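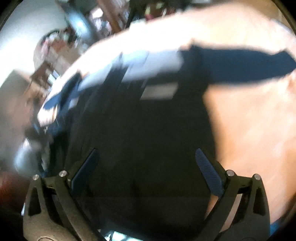 Questions about dyeing and repairing dark clothes

This page was last changed on November 13, 2019. The answers are written by Natalina Greco, and the dye answers were checked by Lai-ching Fung, who has the dye room at Suter. If your question is missing, please write to us and we will try to add it.

What does Suter do with clothes?

We repair them and we dye them again. The most common work is a faded coat, trousers or work jacket that was once navy or black, and which the owner still likes to wear. We do not clean clothes and we do not sell new ones. For wedding clothes and leather please ask somebody else, we have not the tools for it.

Which fabrics can be dyed?

Cotton, linen, viscose and hemp take the dye very well. Wool and silk take it also, but with another dye and another temperature, so they go in a separate bath. Polyester stays as it is with our dyes. Nylon takes a little of the wool dye, but the result is hard to promise.

With mixed fabrics only the natural part changes colour. A jacket of half cotton and half polyester will come back darker than it was, but paler than a full cotton one, and sometimes with a slightly speckled look. Some people like this very much. If you would not like it, tell us before we begin.

My label is gone. How can you know what the fabric is?

We cut a few threads from the inside of the seam allowance and burn them. Cotton smells like burnt paper, wool smells like burnt hair, and polyester melts into a hard bead. With mixtures the test is less clear, and then we dye a small piece from the hem first.

Will the stitching change colour too?

Usually not. Most clothes from a factory are sewn with polyester thread, and this thread keeps its old colour. On a navy garment that goes back to navy you will hardly notice it. On a beige garment that goes to navy the seams will be beige lines everywhere, and the buttonholes too. We can sew over the visible seams with new thread, but it takes many hours and the price goes up.

Can a stain be covered with dye?

Oil and grease no. The dye does not enter where the grease is, and you get a pale mark in the place of a dark one. Coffee, tea and ink are normally covered if the new colour is dark enough. Bleach marks are difficult. They become darker, but in daylight you can often still find them.

How should I prepare the garment before I send it?

Wash it once with your normal detergent and no softener. Softener leaves a film on the fibres and the dye comes out uneven.
Let it dry completely. Damp clothes in a closed parcel get a smell after two days.
Empty the pockets, also the small inside one.
Take off brooches, badges and removable collars.
Put a paper in the parcel with your name, the colour you want and the repairs you want. Mark every hole with a safety pin or a bit of light thread. On dark cloth we can miss a small one.

Which navy will I get?

We have two. Clallon is the darker one, nearly black in the evening and clearly blue at the window. Flulum is warmer and a bit lighter, closer to an old school uniform. Both names come from our own recipe book, so you will not find them in a shop. We send a swatch card if you ask, and please look at it in daylight and not under the kitchen lamp.

How much does it cost?

Dyeing one garment costs 69 euros, whatever the colour, if its dry weight is not over one kilo. Heavier coats are priced after we weigh them. Repairs are counted apart, and we always write you the price before we start. A simple darn is cheap. A new lining is the most expensive thing we do, the last one for a long overcoat was 441 euros with the fabric included.

How long does it take?

Count up to 10 weeks in autumn, when everybody takes out the winter coat and finds the moths were there first. In May we are much faster. We dye one colour until all the garments for it are finished, and after this the vats are cleaned for the next colour, so we cannot take one piece in front of the others.

Can it shrink?

Cotton and linen that were washed many times at home will not shrink much more. Wool is more delicate. We heat the wool bath slowly and let it cool slowly, and we move the garment as little as possible. Still, a jacket with a glued interlining can make bubbles on the chest, and this we cannot repair afterwards. When we suspect glue inside, we telephone you.

What kind of darning do you do?

For knitwear we do Swiss darning where the stitches are thin, and a woven darn where there is a real hole. For woven cloth we prefer a patch on the inside with small stitches on top. The thread and the patch cloth come from Amato, who keep several dark blues in wool and cotton. You may also ask for a visible repair in a contrast colour. Then the dyeing is done first and the repair after.

How do I wash it afterwards?

Wash the first three times alone, in cold water, inside out. A little colour in the water is normal. Later you can put it with other dark clothes at 30 degrees. Dry it in the shade - strong sun takes the blue out of the shoulders quicker than any washing machine.

Do not iron dark cotton directly on the right side, it makes shiny places. Use a damp cotton cloth between, or iron from the inside.

There is lint all over my navy wool. Is this your fault?

Maybe partly! New dye makes the lint easier to see. Use a clothes brush with natural bristles and always brush in one direction, downwards. Sticky rollers are fine for one evening but they leave a bit of glue, and the glue catches more dust.

Can I do the dyeing at home?

Yes, for cotton it is not so difficult. You need a pot which will never be used for food again, rubber gloves, salt and patience. The pot must be big enough that the garment can swim freely. Most uneven results which people bring to us come from a pot too small. After the dye, rinse until the water is clear, and then rinse again for 10 minutes more.

What if I am not happy with the colour?

Write to us in the first month and send the garment back unworn. If it came out uneven, we dye it a second time and you pay only the postage. If the colour is even but you would prefer another, we can go darker at half price. To go lighter is not possible without damage to the cloth.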